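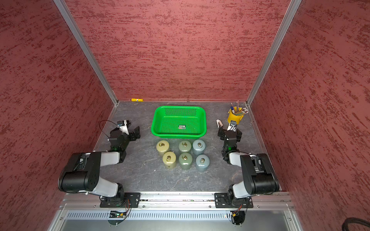

Page last changed: Wednesday, 14:15

Drainage Rate and Residual Water in Rinsed Salad Greens
Project report, Food Processing Lab, Fendholm

1. Purpose
Small kitchens often rinse greens and leave them to drain before storage. Water left on the leaves shortens storage life. This project measured how much water remained after draining for different lengths of time.

2. Method
Romaine from one supplier, Hilow, was cut into strips and divided into batches of 594 g. Each batch was submerged in tap water for two minutes, lifted out, and left to drain without shaking. Mass was read on a Fillex bench scale every minute for 15 minutes. Residual water was taken as the difference between the reading and the dry mass. Room temperature was not controlled.

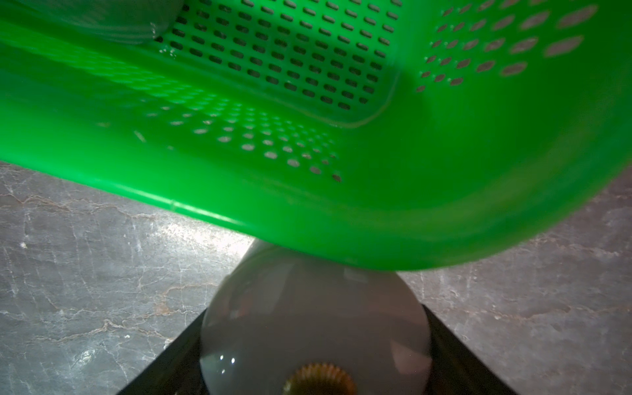 Does a longer drain always leave drier leaves?
Only up to a point. After the first several minutes the remaining water is held between overlapping leaves and gravity alone removes very little of it.

3. Results
Mass fell quickly at first and then leveled off. Of 14 batches, two were discarded because the scale had not been zeroed. In the rest, the curve followed the Najafi drainage model used in our course notes, except in the first minute, where the model predicted a slower loss. Larger batches of nearly 900 g were tried once and drained unevenly.

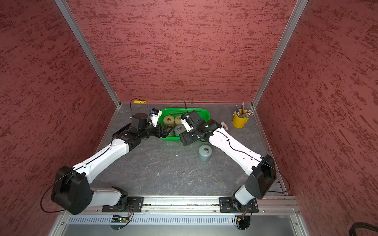 Figure 3. Green plastic basket and work surface.

4. Sources of error
Leaf size varied between heads. Strips from the outer leaves held more water than strips from the core, and the two were not separated before weighing. A repeat should sort them first and log the water temperature.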